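Tolavska Community Pantry: Frequently Asked Questions

The answers on this page apply to all households, schools and local groups that use the pantry or give to it. Questions not covered here may be put to the front desk during opening hours.

Who may use the pantry?

Any household living in Tolavska or Prikberg may register. Proof of address is required at the first visit only. The pantry does not ask for pay slips, tax forms or immigration papers, and registration does not affect any other benefit a household receives.

How often may a household visit?

Registered households may visit twice a month. A third visit may be approved where there has been a sudden change, such as the loss of a job or the arrival of a new family member. Please speak to the desk before joining the line.

What foods are accepted as donations?

The pantry accepts sealed, shelf-stable food that is within its printed date. Rice, dried beans, canned fish, cooking oil and breakfast cereal are always in demand. Small packaged snacks are also accepted and are set aside for the school break program.
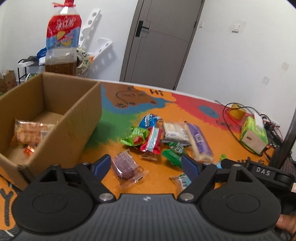 Packaged snacks and an open cardboard box.

Home-cooked food, opened packages and items without a label cannot be accepted. Cans that are swollen, rusted or deeply dented along a seam will be discarded.

Is there a minimum or maximum size for a donation?

There is no minimum. Donors bringing more than 300 pounds of food are asked to arrange a delivery time in advance, as storage space at the Hou Street entrance is limited. Deliveries are received until 4 p.m.

Does the pantry accept food close to its date?

Yes, provided that at least five days remain. A "best by" date refers to quality, and most dry goods remain fit to eat after it has passed. The pantry nevertheless applies the same rule to every item so that staff do not have to judge each package separately.

What is the school break program?

The program provides additional food to families with children during weeks when school meals are not served. Last summer it reached 162 households. Enrollment for the summer opens in May – forms are available at the desk and from school offices in both towns. Families enrolled in the previous year must complete a new form.

How are food allergies handled?

Snacks are given out in their original packaging so that families can read the label. Parents should list any allergy on the enrollment form. The pantry cannot promise that an item is free of traces of nuts, milk or wheat, and the final check rests with the household.

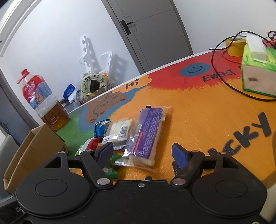

Packaged food and a tissue box
on a painted tabletop

May a family choose its own items?

Yes. Families may decline any item, and declined items are returned to the shelves. Where supplies of a particular food are short, a limit per household is posted at the entrance. Requests for halal, kosher or vegetarian food should be noted at registration and will be met as far as stock allows.

Can someone else collect on my behalf?

A relative or neighbor may collect if the household has named that person in writing. The person collecting must bring the household's pantry card. Children under 16 may not collect alone.

May a business or school hold a food drive?

Food drives are welcome. Groups should contact Idrisa Kariuki, Donations Manager, before the drive is announced. The pantry can lend collection bins and supply a list of the items most needed that season. Drives expected to bring in more than 500 items should be planned at least one month ahead.

Are gifts of money accepted?

Yes. Gifts may be made at the desk or by mail and are used to buy fresh produce, eggs and infant formula. A donor may ask that a gift be used for the school break program only. Receipts are issued on request.

How is personal information kept?

Registration records are kept in the pantry office and are seen only by staff who need them. Names are not shared with donors, including the Brallon Fund, which receives yearly totals only. A household may ask to see or correct its record at any time.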